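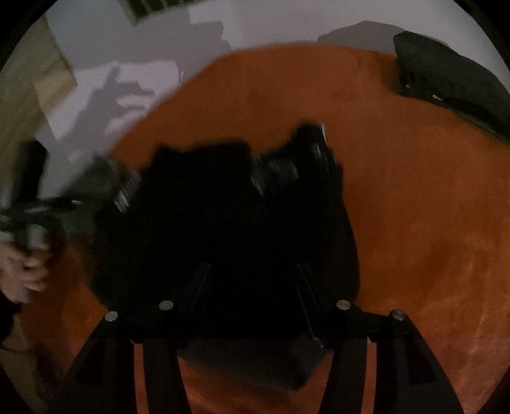

Thaler Press Verdicts Corpus, release 8

README and data card

Summary

The Thaler corpus is a collection of opinion columns and editorials that comment on court rulings. Each record holds the text of one column, the type of ruling it discusses, and a set of hand-assigned labels for the stance the writer takes. It was built to study how newspapers argue about the courts: who gets blamed, who gets credit, and whether the writer treats a ruling as a legal matter or a political one.

The corpus covers English-language columns only. News reports, letters to the editor and unsigned wire copy are excluded.

Contents

columns.csv - one row per column
rulings.csv - one row per ruling, linked by ruling_id
labels.csv - one row per label decision, including decisions later overturned
guide.txt - the labeling guide used for this release
changes.txt - differences from release 7

There are 176 rulings in rulings.csv. A column that discusses more than one ruling appears once in columns.csv and carries several ruling_id values separated by semicolons. Load that field as text. Some spreadsheet programs will try to turn it into a date.

Fields in columns.csv

column_id: stable across releases. Retired ids are not reused.
outlet: short code for the paper or site. Codes are spelled out at the end of guide.txt.
month: month of publication. The day is withheld.
body: full text, UTF-8, paragraph breaks kept as a double newline.
ruling_id: see above.
byline_type: staff, guest, or board.
stance: supports, opposes, mixed, or unclear.
frame_main: the main line of argument, from the list in guide.txt.
frame_other: any further lines of argument. May be empty.
quoted_court: yes if the column quotes the ruling directly, otherwise no.

Writer names are held in a separate file that is not part of the public release.

How the columns were collected

Outlets were searched through the Himau archive using the name of the case and the name of the court. Results were sorted by hand. A column was kept if at least one full paragraph dealt with the ruling itself. Columns that mention a ruling only in passing, for instance in a year-end list, were dropped. Reprints were matched with Lirkik and collapsed to the earliest version, so later edits made by a reprinting outlet are lost.

Collection for this release closed in December. Rulings that were under appeal at that point are marked open in rulings.csv and keep that mark even if the appeal has since been decided.

Labeling

Every column was read by two labelers working separately. Where they disagreed on stance or frame_main, a third reader made the final call. All three decisions are kept in labels.csv, with the final one marked.

Most disagreement falls between mixed and unclear. The guide now says that mixed requires two stated positions in the text, and that unclear is for columns where no position is stated. Columns labeled under the older wording were read again. The stance changed in 32 of them, and these are listed in changes.txt.

Sarcasm is labeled by intended meaning. A column that praises a judge in order to mock the government is labeled by its view of the ruling, whatever that turns out to be, and the mockery goes into frame_other. Labelers were told to use unclear if they could not settle the intent after a second reading.

Known problems

Large national outlets are over-represented. Regional papers often keep their archives behind systems that Himau does not reach.

Rulings on speech and defamation draw far more columns than rulings on land, tax or labor. Counts of columns per ruling should not be read as a measure of how important a ruling was.

Three frames in guide.txt (public order, national image, foreign comparison) overlap more than we would like. Merge them if your method needs clean classes.

Older columns were scanned from print. Hyphens at line ends were removed by script, and the script sometimes joined words that should have kept the hyphen.

The byline_type value board was not used before release 7. Editorials in earlier releases were marked staff. They have been corrected here, but ids were kept, so a direct comparison with an early release will show changes in that field.

Uses to avoid

The stance label describes one column. It should not be used to score a writer or an outlet as friendly or hostile to the courts. The texts contain claims about real disputes that we did not check - the corpus records what was argued and takes no position on it.

Access and contact

Files are hosted on Pliketport. Column text may be used for research but may not be republished in full. Labels and the guide may be shared freely with credit to the Thaler corpus.

Corrections go to Silvana Cordeiro through the project page. Include the column_id and the field name. Requests are handled on Wednesday, and accepted changes appear in the next release.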